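Mirta Durán
2020-08-03
Thread about moving, for the people who keep telling me it must be so exciting.

We left Brenville after nine years and went to Hirnley, a town whose welcome sign says "founded 1902" and whose plumbing agrees. The drive is 560 miles. The cat sang for most of them.

The mover quoted us four hours to load. The mover had not met my sister Celeste, who came to help and then opened every box marked KITCHEN to see if I'd wrapped things right. I hadn't.

Things I labeled MISC: a box of chargers, a box of smaller boxes, our marriage certificate. Guess which one we needed first at the town office.

The new landlord, Vicente Lagos, left us a binder. It has tabs. There is a tab for the back gate. I have read the back gate tab twice and I still go out the front.

Changing your address is a full-time job – the bank wants proof you live there, the proof is a gas bill, the gas company would like to hear from your bank.

Corentin says we should paint before we unpack. Corentin said this while sitting on the only chair we could find. We own four chairs. I've decided the other three live in Brenville now.

The neighbor, Tuncay, brought over lentil soup and a list of which streets flood. Best housewarming gift I've ever had, and the soup was good too.

Still sleeping on the mattress on the floor. At 25 this was a style. At my age getting up takes nearly as long as the night did.

Anyway, the new job. I start at the Eltine office this week, same work as before, different parking.

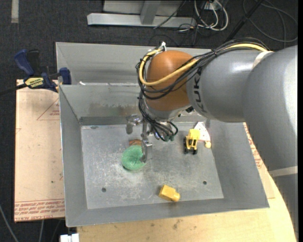 Orange joint, yellow cable, toys in the bin.

My commute used to be a train and a book. Now it's one road, one tractor, and whatever the tractor feels like doing.

Internet gets hooked up "between 8 and December," as far as I can tell from the email. I'm posting this from the library steps, next to a kid doing the same thing with a better phone.

If anyone finds the can opener, it's mine. Check the box marked BATHROOM.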